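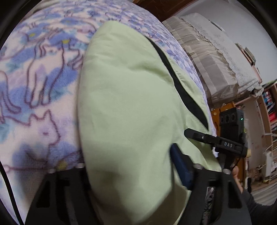
Trinidad Cordero
Labor and jobs reporter, Jastmont

1/ Quick thread on the Grollow warehouse hiring thing because my inbox is a mess. Been on the phone since 6. Typos likely.

2/ Grollow says it has 540 open jobs at the Esteban site. Big number. Went up on the county board last week, all at once – pickers, drivers, night leads, a few office roles.

3/ Then I started calling people who applied. 55 of them so far. Most applied in January. Most heard nothing. A couple got an auto reply and then a second auto reply saying ignore the first one.

4/ Asked the company how many of those openings are funded for this quarter. Answer, after two days: 164. The rest are "anticipated need." Their words.

5/ So is it a lie? No. Plenty of firms post ahead. But the county counts every posting as an opening and that count goes in the monthly report, and then everbody quotes it. Including me, last month. Sorry.

6/ Pay. Starting rate for pickers hasn't moved since the site opened. Night leads got a bump. Drivers are the ones they really can't find, every dispatcher I talked to said the same.
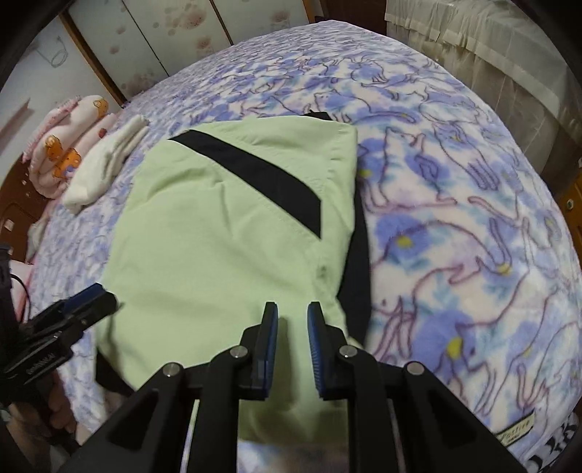
7/ WUKURIS

Other big name in town. Opposite problem. Almost no postings, but they've been hiring through an agency on 3 month contracts. None of it shows on the board. Trying to get a head count, agency won't give one.

8/ One woman told me she's on her fourth contract. Same desk, same badge. No sick days. Wants permanant, keeps getting told next round.

9/ What I still need: anyone who got an offer at Esteban since Feb. Anyone whose start date got pushed to April. DMs open, no names used unless you say so.

10/ Longer piece coming when I have the pay sheets. Going to eat something now.

3 Mar 2024

Comments

dockside_ray: start date pushed twice. sending you a msg

M. in Jastmont: they had me do the drug test and then silence – 5 weeks

plainoldkit: does the 164 include the drivers or is that separate?

tess_b: 4th contract could be me lol. it's not but it could be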